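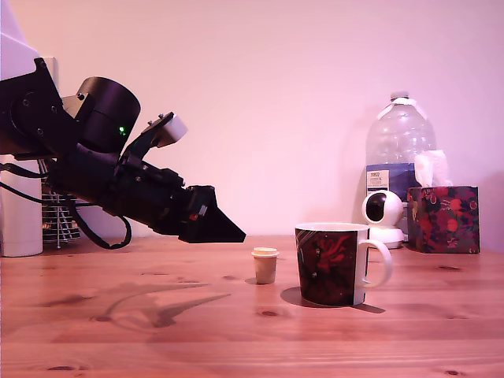

A black arm above the light wooden tabletop.

November — by A. Zaker
Filed under: Talks & Notes / Public Spaces

Waiting Well: notes for my talk

Start slowly. Ask who waited for something this morning. Let them answer before the next slide.

At the Kvam clinic we collected 1,314 comment cards. The most common complaint was silence, more than the length of the wait. Read two cards aloud.

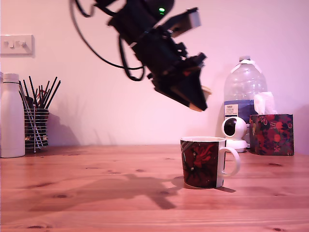
A person who waits wants to know that the place has not forgotten them. A screen with numbers can do this, but a smaller sign is often enough. Point to the little green light near the top of the arm — my eye goes to it before anything else. A waiting room needs one such point, and it should be easy to find from every chair.

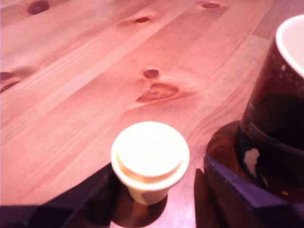 Pine boards with dark knots.

Pause for water. Then the story of the 23 chairs, all facing the door. Do not hurry the ending. 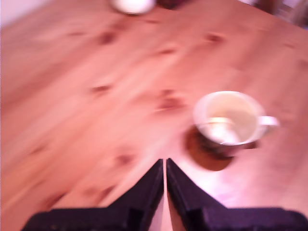 Vol. 19, p. 100

Last part: children. They need a low shelf and something to turn or open. Thank the hosts, then take questions. If the microphone is bad, repeat each question.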